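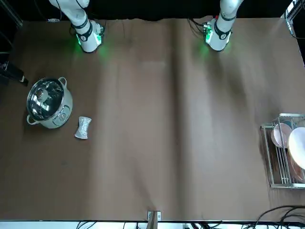

Gruster project, Wundetcombe, 2022-07-02. A long thread about teaching by remote control. I promised it in April and I am slow with writing, sorry for this. I will try to use only simple words, also for myself.

The way we work: one person sits at the controls and moves two handles. The two robot arms repeat the movement on the table. All of it is recorded, and later a model learns from the recordings. We call one recording a demonstration, or "demo" when we are tired.

I came to this from programming of machines, where you write every position as a number. Here I write almost no positions. I must show the task with my own hands, and my hands have bad habits which I did not know before.

First bad habit: waiting. When I think, I stop. For a person watching, this is normal. For the model, a stop is also a behavior, and it may learn to stop in the same place. So now I think before I press record, and I say the steps aloud in my own language.

Second bad habit: the small correction. I go a little left, a little right, a little left again. It feels careful from the chair. In the recording it looks like the arm is nervous.
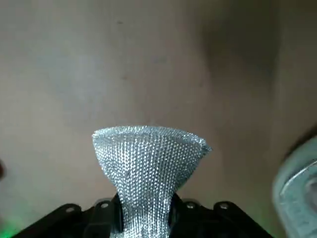 Soft things are the hardest part of our list, much harder than I expected when I wrote the list. With a hard object I choose the grip point once and then I can forget it. With a soft one the shape after the grip depends on how I took it. The silver mesh piece opened at the top like a small trumpet while the fingers were holding it at the narrow part, and I like this grip, as I can see well where the wide end is. I wrote in the instructions: take it by the narrow part. Before, I had written only "take it," and every operator understood something different.

Also about soft things: please do not squeeze with full force only to feel safe. Our handles give no feeling back to the hand, so a new operator always closes until the end. I did it too. The Hirvonen manual for our handles has one good page on limiting the closing force, and I should have read it on the first day.

Numbers from this morning, for those who asked me last time. I recorded 14 demos. I kept nine. The other five I removed, mostly for long pauses, and one where I moved the wrong handle and became confused which arm is mine.

A small advice on removing. Do it the same day. After one week all the recordings look acceptable to me, I think I forget what I wanted to do in them.
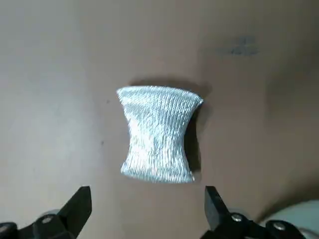
Do you put the object in the same position for every demo?
We change it a little each time, both the place and the angle. If the object always starts from one place, the model can learn the place and not the object. I keep a short list of starting positions on paper next to the handles, and I cross them out with a pencil. It is old style but I do not lose it.

Connected to this: change one thing, then record some demos, then change the next thing. In April I changed the position, the light and the order of the steps on the same afternoon. The result was bad and I could not say from which change.

On the software. We use Plerkex for recording and for marking the start and the end of each step. The marking is boring work. I do it with tea. My only complaint is that the key for "save" and the key for "discard" are neighbors, and I have asked two times if this can be changed.

Something that helped me more than any setting: watching the wrist camera while I drive, not only the big view from outside. The model will see from the wrist also. If I cannot see the grip point in that view, I should not expect that the model can find it. I now approach more slowly in the last part, and I bring the object in the middle of the view before closing.

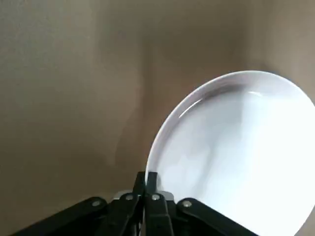
How long does a new operator need before the recordings are good enough to keep?
In our group it is usually five sessions. In the first ones we do not save anything, the person only plays with the handles and makes the same simple pick many times. After this we save, but a second person looks at each recording. Some people need less time, and I was not one of them.

For plates I teach it like this: come to the rim slowly, close, wait a very short moment, then lift straight. Do not turn the wrist during the lift. The turn comes later, when the plate is free from everything near it. I practice with both arms, although my left hand is still quite stupid.

Next I want to try the passing from one arm to the other. I have a fear of this one, both hands must agree on the moment to let go.

If you also collect demos with two arms, please write to me how you describe the tasks to your operators. Full sentences or only key words? We have both in Wundetcombe at the moment and it makes a mess in the files.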